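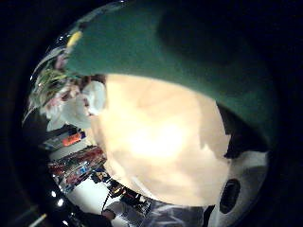
Small odds and ends: clear bags or tubs?

Jestlow Home Forum > Storage and sorting

njayasinghe
22/06/2014
I am re-sorting a set of open shelves that holds a mixture of craft bits, packets, small plastic pieces and household stuff. Current system is stacking, so whatever is at the bottom stays at the bottom. The large items are no trouble. The small ones migrate.

Options as I see them are clear polythene bags, or lidded tubs in the 12 litre size. Shelf spacing is fixed. Has anyone run both for long enough to compare?

Nuwan

M_Peltonen
Bags. A bag takes the volume of its contents and a tub takes the volume of a tub. On fixed shelves that decides it. Buy 200 gauge, the thinner ones split at the side seam when you put anything with a corner in them.

bruner_fan
Disagree with the above. Bags do not stack. Put four on top of each other and the lot slides forward as soon as you pull one out. I use Bruner tubs, five to a shelf, label on the short end. Wasted air, yes, but everything stays where it was put.

M_Peltonen
They stand on edge, like files. You don't stack them.

bruner_fan
Stand what on edge? A bag of beads has no edge.

anwara_b
Both of you are answering before the sorting is done. You can't choose a container until you know what the groups are. My order of work:

1. Take down one shelf only. Leave the others alone until it is finished.

2. Pull out anything crumpled or torn (tissue, paper, offcuts of cloth) and decide on it there and then. It takes up more room than it is worth and hides the small things.

3. Spread the small pieces on a plain pale surface and keep a clear bag beside them. Little yellow or red things show up at once against beige. On a patterned cloth you will miss half.

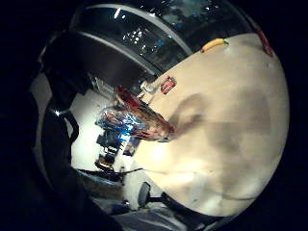
4. Group by use. Colour looks tidy and is no help when you need a particular part.

5. Only now measure the groups and pick the container.

Anwara

njayasinghe
Thanks. On step 3, do you leave the bag open or seal it as each group is finished? Mine are the crinkly sort with no zip.

anwara_b
Open until the whole shelf is done. Then press the air out, fold the top over twice and use a clip. Tape leaves residue and you will be reopening it within the month.

shahnaz.j
Fold and clip works. One caution — loose labels and printed packets should not go in with soft plastic toys. I had red ink transfer on to a pale piece in an Akanda bag and it did not come off with soap or white spirit.

bruner_fan
That is plasticiser in the toy softening the ink. Would happen in a tub as well, to be fair to the bags.

M_Peltonen
Noted. I still say group first, bag second, and one shallow tray per shelf to hold the bags upright. Gosen used to do a wire one. I don't know if it is still sold.

bruner_fan
So, a tub without a lid.

M_Peltonen
A tray is half the height. Measure it.

njayasinghe
I will try bags in a tray on the top shelf and tubs on the one below, and see which I am still using by the end of June next year. Shelf depth is the next problem but I'll start another thread for that.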